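3.2 Setting out the parts table

Do this before the start of each batch. The layout is the same for all Bouvier motor and board kits.

1. Clear the table and wipe it down. Let the surface dry fully before any boards come out of their bags.

2. Place the steel tray at the top centre of the table, with two yellow bins to its left and two to its right. Leave enough room to lift each bin out without knocking the tray.

3. Lay a clean white sheet flat in the tray. Replace the sheet after every 60 boards, or sooner if it is marked or creased.

4. Put motors in the upper left bin. Keep them in a single layer and spread the leads so they don't cross. Never pick up a motor by its wire.

5. Put the round red boards in the lower left bin, component side up. Hold them by the rim and keep your fingers off the capacitors.

CAUTION: Do not stack boards. The taller components will mark the board above and can bend at the base. 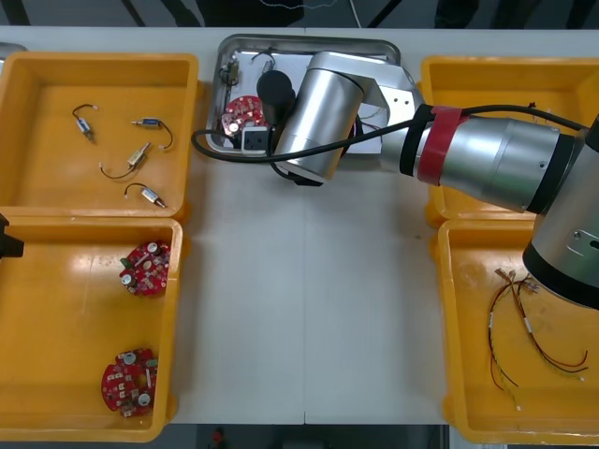
6. Refill a bin when it is down to its last few parts – topping up a full bin only tangles the leads. A new carton of motors holds 100, so open one carton at a time and store the rest on the shelf.

7. Move one board and one motor to the tray for each assembly. Check the connector block for bits of packing foam before going any further.

NOTE: Loose wire offcuts go in the scrap jar, not back in the bins. An offcut under a board can short it during testing.

8. At the end of the batch, count the parts left over and write the figure on the batch card. If the count is out by more than 2, set the card aside for Junaid Abbasi at the Trillevdale store.

3.3 Cleaning the bins and tray

Wash the bins in warm water with a mild detergent after every 200 assemblies. Don't use solvent on the plastic. The tray can be wiped with isopropyl alcohol and a lint-free cloth. Dry everything before it goes back on the table.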